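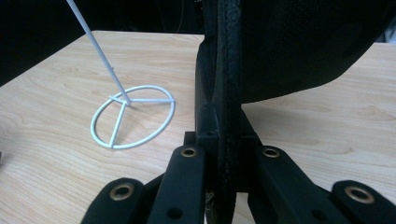
The foot of the stand, on the pale table.

The Turning Rack
a short story

The rack came home from Fernport wrapped in a bath towel, riding in the front seat with the belt across it. I had paid two dollars for it at the closing sale of the Prarel notions shop, and I would have paid 50! All my life I had wanted one of those racks that go around. When I was small my aunt took me to Prarel for buttons, and while she argued over the price of elastic I stood by the counter and turned the display with one finger, earrings and thimbles and little packets of needles going past like a parade.

Now I had my own. I set it on the table, gave the pole a pat, and said hello to it out loud.

It leaned a bit, or the floor did. My house in Grisum was built by people who had no patience with levels, and a marble dropped in the kitchen will end up in the hall. I didn't mind. I got down with my chin on the wood and looked at the ring and the spokes and thought what a fine thing it was, a circle with three lines in it, strong enough to hold up a whole shop.

Then came the question of what to hang.

I should explain about the keys. My aunt had collected them from every house and boat shed and hotel she ever passed through, and she left them to me in a biscuit tin, 181 of them, each with a paper tag in her tiny slanting hand. Pantry, Bratu. Bicycle, blue. One said only October, and I had been wondering about it for years.

They had sat in that tin since the funeral, and what good is a key in a tin? I wanted to see them go around. 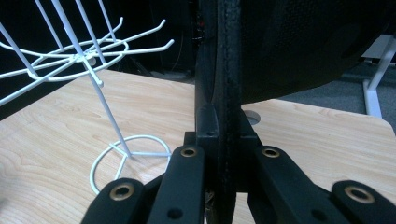

All those hooks, with their tips turned up.

I started with the hotel keys because they were the handsomest (brass, mostly, with big heavy heads), and then the boat sheds, and then I got carried away and stopped sorting at all. A trunk key went next to a piano key. The pantry in Bratu hung beside the blue bicycle. Every time I filled a hook I turned the rack a little, and the whole crowd of them swung and chattered, and I laughed so much I had to sit down.

It was dark by the time I reached the bottom of the tin. October was the last one. It was small and plain, and I held it a good while before I turned over the tag, which in all those years I had never thought to do. On the back she had written: button drawer, Prarel, third from left. They said I could keep it.

Oh, I knew that drawer! I had stood under it on my toes, one finger on the rack, waiting for her to finish about the elastic.

I hung October up at the very top and set the rack going, and the tags fluttered, and I pulled my chair in close and let them all come past again.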